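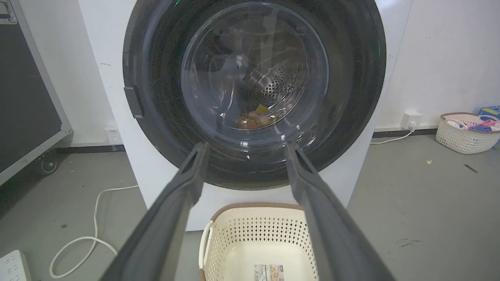

Grinura laundry basket

Cream plastic, brown rim, sold singly or as a pair
Skemholm Home > Laundry > Baskets

We've had a soft spot for the Grinura ever since it came into the shop, and it has ended up being the basket we use for our own washing as well. It's a plain, light, open-topped thing with little holes all over the sides and a brown edge round the top, and it does its job so nicely that we stopped looking at other ones!

The height is the best part. At 30 cm it sits low on the floor in front of a front-loader, so you can pull everything out of the drum and let it drop straight in. Tall hampers are lovely for a bedroom corner but they get in the way of the door, and then you're leaning over the thing with an armful of sheets (we've all lost a sock that way). With the Grinura you push it up close, open the door and off you go.

It's 49 cm long, which takes an ordinary mixed load with a bit of room on top. A double duvet cover fits too if you don't mind it heaped up. We wouldn't try it with a winter duvet.

The holes in the sides are small, and we like them for two reasons. Air gets to the clothes if they have to wait for a while before you hang them up, and you can see at a glance whether the basket has whites or colours in it. They're small enough that baby socks stay put.
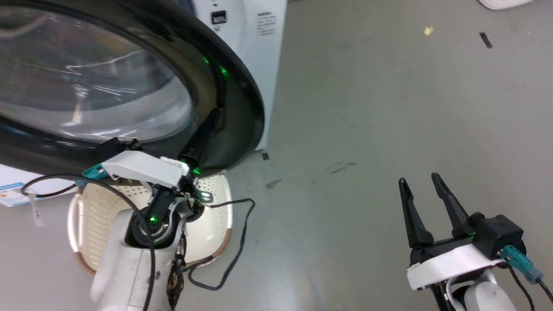
Lots of people ask whether one basket is enough. It is, but two are a real pleasure. Keep one by the wall for the things waiting their turn, and the other in front of the machine for whatever is coming out. They're the same size and the same colour, so it doesn't matter which one does which job, and when they're both empty one drops inside the other and you get your floor back.

Carrying

There's a handle at each end, moulded in one piece with the basket and rounded where your fingers go. A full load of towels is still a full load of towels, but nothing digs in on the stairs. If you prefer to carry it on your hip, turn it long side in.

Cleaning

Wipe it with a soapy cloth and rinse it under the shower. Fluff does collect in the holes near the bottom, and an old toothbrush shifts it in no time. Please keep it away from heaters and don't stand on it, however handy it looks when you're after something on the top shelf.
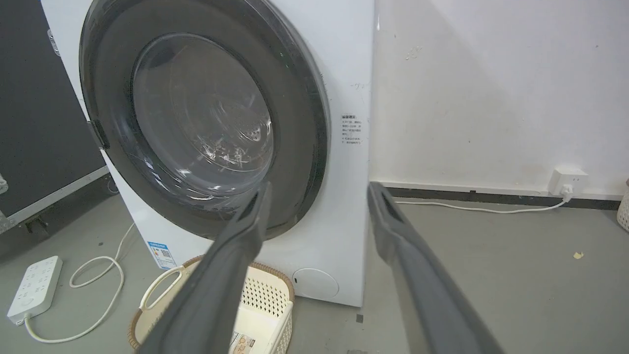
Grinura basket on the floor below the washing machine door.

Details

Length: 49 cm
Height: 30 cm
Material: plastic
Colour: cream with brown rim
Handles: 2, moulded
Sold as: single or pair
Guarantee: 5 years
Delivery: 3 working days

The paper label on the front peels off more easily if you warm it with a hairdryer first. Any stickiness left behind comes away with a drop of cooking oil, then washing-up liquid.

Goes well with

Plarkero folding airer. Low enough to load from a basket on the floor, and it folds flat behind a door.

Khosravi peg bag. Cotton, with a wide opening and a hook that goes over the washing line.

Back in stock

Pairs sold out in October and it took us longer than we'd hoped to get more. They're on the shelves again now, singles too, and you can order either for delivery or collect from the Skemholm shop.

Page updated Feb 26, 2024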